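From: Dennis Clegg
To: sowerby-makers list
Date: Apr 28, 2021
Subject: Re: [sowerby-makers] Anyone get to the Drotus open day?

> Did anyone make it over to Drotus? I signed up and then had to work.
> Mostly curious if the laundry demo is real or just a slide show.
> Also, is parking as bad as they say?

It's real, and I had a great time! They've set up a whole bedroom (bed, lamp, plant, armchair, the works) and let you stand pretty close while the two arms work on clothes. I was there 45 minutes and could have stayed all day.
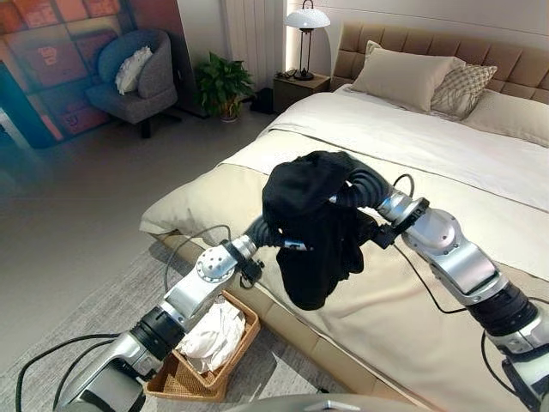 The software side is called Pirance, and the woman running the session was happy to take questions while it went. I asked why they bother with dark clothes, and she said black fabric is the hard case, all the folds run together. They pull up the wrist cameras for you too, and wow, you feel for the thing.

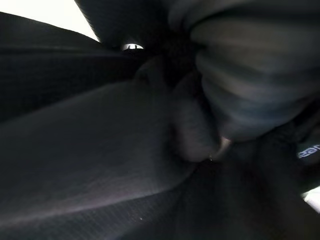

She told us they've logged 1375 garments since November, and that shirts still beat socks for trouble, which surprised me. I'd have bet on socks.

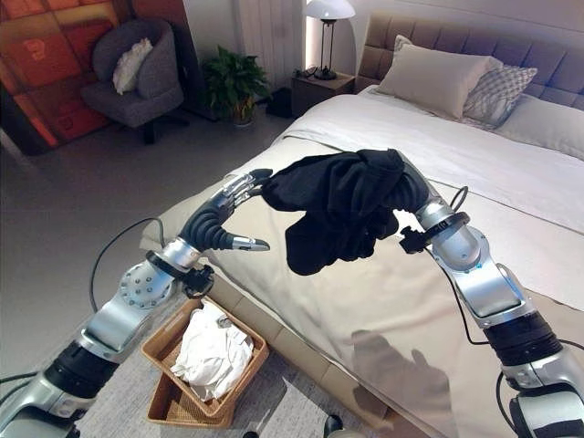

Both arms on one black garment, over the bed

The hands were my favorite part. Silver finger segments, dark rubbery wrist covers, and so much going on in a small space. I asked if Silolard would sell a pair to a club like ours and got a very polite laugh. 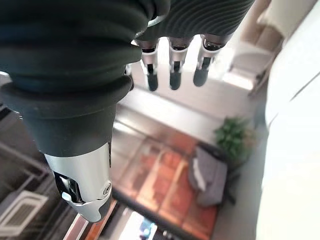
Reading time for the rest: 3 min, less if you skip parking

Parking: the lot holds about 40 cars and it was full, so go early or use the street behind the bakery. They want to run another day and I'm going again. I can take two people if you don't mind the back seat of my car!

Dennis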